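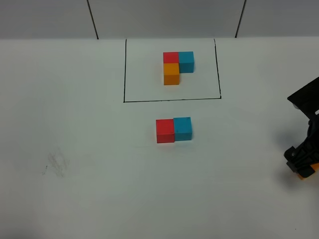
27 August 2021

I finally finished the Kullgate letters, all 700 pages of them, and I've been trying to work out why I feel sold to.

For anyone who missed the fuss, these are the prison letters of a labor organizer known in print only as Ansah, written to a sister over 5 years and now put out by Clellico in a very handsome hardcover. The jacket says the book will "change how we understand the struggle." The introduction, which runs to 80 pages, says it again in longer words. By the time I got to the first actual letter I had been told so many times how brave and raw it was going to be that I read it with my arms folded.

And it's a letter about socks. Ansah wants two pairs, thick ones, and would like to know whether the landlord has fixed the stairs. I liked it very much. I'd have liked it more without the footnote explaining that the stairs stand for the movement's stalled progress. Maybe they do. I think they were stairs.

That's my trouble with the whole project. The letters are good, some are wonderful, and the editors don't trust them for a minute. Every complaint about the food is a critique of the state. Every joke gets a gloss. When Ansah says something mean about a former comrade (this happens a lot, and it's the liveliest writing in the book), we're told the remark should be read "in the context of isolation." Fine, but people outside prison are mean about their friends too.

I'm also not convinced by the claim that nothing has been cut. The note on the text says the letters appear complete. Then there's a jump in the second winter, from early November to what must be spring going by the mention of planting beans, and not one word about it. Did Ansah stop writing? Did the mail get held? Did the sister lose a bundle, or decide we didn't need to see it? I'd accept any of those. What I got was a page break and a new chapter title.

I went back to the old Pelik paperback, which prints far fewer of the letters on paper that is now the color of weak tea. It has two that I can't find anywhere in the new edition. One is dull. The other has Ansah wondering if the strike was a mistake from the start, and saying so pretty bluntly. I'm not going to build a conspiracy on one missing letter – editors miss things, and the dating is a mess – but "complete" is a strong word to put in a book that costs what this one does.

A reader wrote to me last month to say I'm too hard on books like this, and that people who suffered deserve some reverence. I've thought about that. I don't see how it's reverent to sand somebody down. The Ansah I met in these pages is vain about handwriting, bad with money, funny, scared a good part of the time, and sure of being right for at least 400 pages. I don't need to be told to admire that person.

So borrow it from the library if yours has it, skip the introduction, and read the letters with a thumb over the footnotes. I'm keeping the Pelik.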